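The Twenty-Words Club

1. February

Lilla Illés joined the sleep study because of the check. The clinic in Prullstead was paying 662 dollars to anyone over sixty who would go to bed at ten, give up coffee after lunch and write down how she felt about it. She felt bad about it, and wrote that down.

Her partner in the study was Kanokwan Somboon, a retired bus driver who slept like a sack of flour and resented being asked to improve. They were to phone each other every morning and report.

"Eight hours," said Kanokwan.

"Four," said Lilla. "And a dream about Jullitz."

Jullitz had been her husband's dentist.
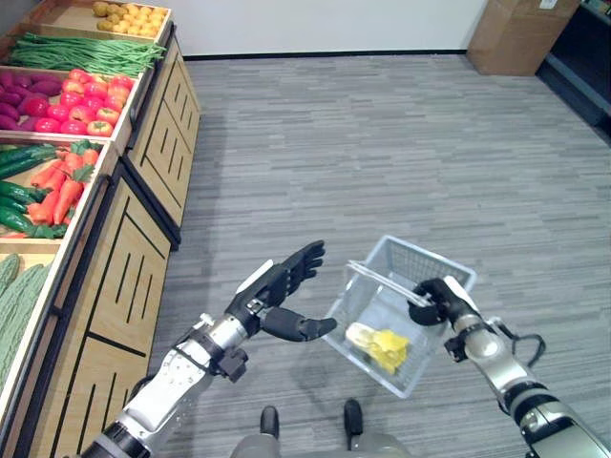
By the third week the calls ran long. Kanokwan had been told to walk after supper and was walking as far as the bakery. Lilla had bought a special pillow, which she described as a loaf with opinions. The log had a space for mood, and she had begun filling it in with the weather - it saved time, and the nurse never asked.

Then one morning the phone didn't ring until nine.

"I overslept," said Kanokwan.

"You can't oversleep. You're the good one."

"I was up till two, worrying that you weren't sleeping."

Lilla looked at her own log. Seven hours and a half, it said, the best night in years. She picked up the pen and made it five.

"Terrible night," she said. "Go put the kettle on. I'll wait." 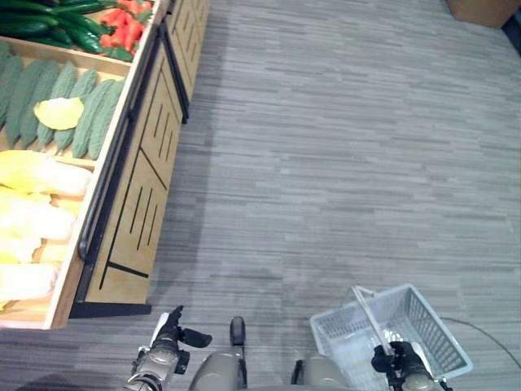 2. The Results

The letter came from a Dr. Ruangrit and thanked them for their honesty.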